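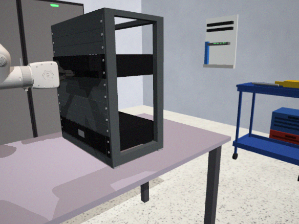
*Lilham, August*

I finally finished Mitsuko Morikawa's second novel, the one set on the ferry to Dalen, and I've been carrying it around the house like a cat ever since. It took me 3 weeks - I kept going back to reread the letters.

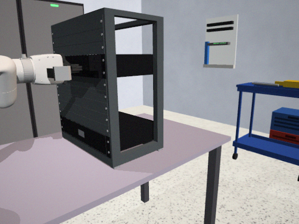

The aunt's letters are my favorite part, especially the long one with the plum jam and the unpaid rent. My old paperback has lost its back cover, so I'm hunting for a nicer copy.

**Should you read her first novel before this one?**

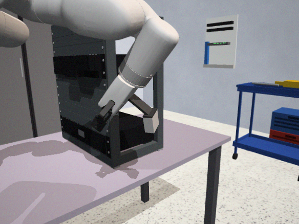 Is the first book needed to follow the story? Only the aunt carries over, and you meet her fresh.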